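Koltwood handheld gripper kit: worth it for small soft items?

Tags: grippers, data collection, Koltwood, Genska

Asked by paucar_bench
Viewed 921 times

I am looking at the two-handed kit from Koltwood for a sorting project. The target policy picks small personal accessories (bead bracelets, hair ties, scrunchies) off a table and puts them in a shallow tray. The arm it will run on has a parallel gripper, and we want to collect the demonstrations by hand first so the arm is not tied up all day.

The spec sheet covers stroke, pad material and camera mount, and says nothing on thin or floppy objects. The reseller, Trerwood, only offered a demo with foam blocks. We need 200 usable episodes per layout. My concerns are as follows.

Bead strands roll or fold when pinched. Fabric items change shape between grasps. The tray wall limits how low the fingers can get, and the table in the target setting has a busy embroidered cloth on it, which I expect to cause trouble for tracking or for the policy itself.

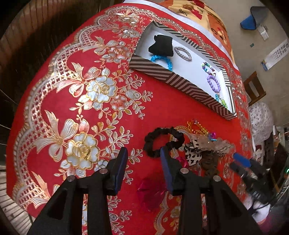 The other option is the Genska single-hand unit. It costs less, but it would mean giving up the second hand for steadying. Has anyone used either one on this kind of object?

Posted by tk_lindqvist

I have used the Koltwood pair on similar items. Notes in the order you raised them.

Bead strands. Grasp across the strand, with the fingers pointing straight down, and close slowly. Chunky beads are easy. Small round beads on elastic tend to squirm toward the fingertip and drop. If you grasp two sides of the loop at once it holds better, but the bracelet lands folded and you have to decide whether that counts as a good placement. Decide this before you start. We did not, and had to relabel 40 episodes.

Fabric. Scrunchies are the easiest thing in the set. The pads compress them and they stay put. Thin flat fabric is harder, as the fingertip has to get under an edge or pinch up a fold. Expect retries.

Tray wall. Straight-down approaches are fine in the middle. In the corners one finger meets the wall before the other reaches the item. We taught operators to turn the wrist so that both fingers ran parallel to the nearest wall.
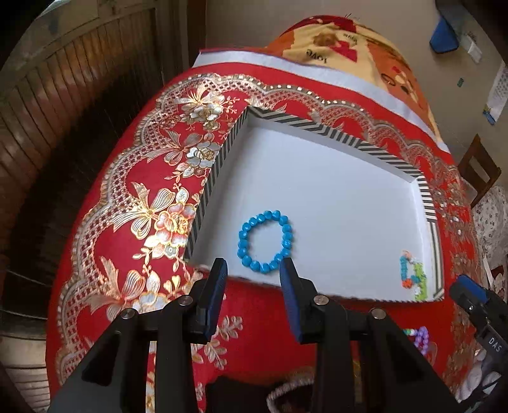
A tray with a high-contrast rim is a reasonable choice, by the way. It gives operators a clear boundary when they review their own clips, and a patterned cloth then matters less than you might expect. We had more tracking loss from fast wrist turns than from any table surface. Slow down at the end of the transfer and most of that goes away.

On the second hand: I would keep it. One hand can separate a tangled strand while the other holds the rest down. With a single unit you will end up dragging the whole cluster. That said, two-handed episodes are only useful if your arm setup can reproduce them. If you have one arm, record one-handed and leave the second gripper out of the task.

Complaints about the kit itself: the linkage screws loosened after long use and needed a check at the start of each session, and the pads pick up lint from knitted fabric. Wipe them. The manual mentions neither.

Posted by Elibariki Mushi

Mostly agree with the above. I only have the Genska, so take this as a view from the other side. It is lighter and the trigger is smoother, and for single bracelets laid out with space between them I would not pay for the bigger kit. It does poorly on piles. The fingers are wider at the tip and you cannot get in between two items that touch.

One thing to add. Vary the starting layout more than feels necessary. We left the same items in the same corner for most of June and the policy learned the corner. Now we reshuffle after every 2 episodes – tedious, but the results on unseen layouts were clearly better. 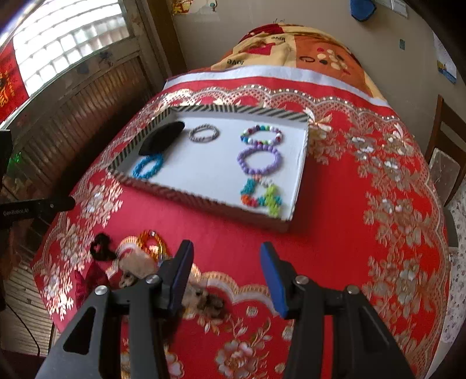 Can the finger pads be replaced at home, or does the unit have to go back to Koltwood?

They can be replaced at home. Each pad is glued to its finger, so peel it off, clean the surface with alcohol and press on the new one. Leave it overnight, then redo the open and closed calibration, as a fresh pad changes the zero point of the grip width.

Posted by rmk77

genska. cheaper and you can always buy a second one later

Last edited 12 April 2021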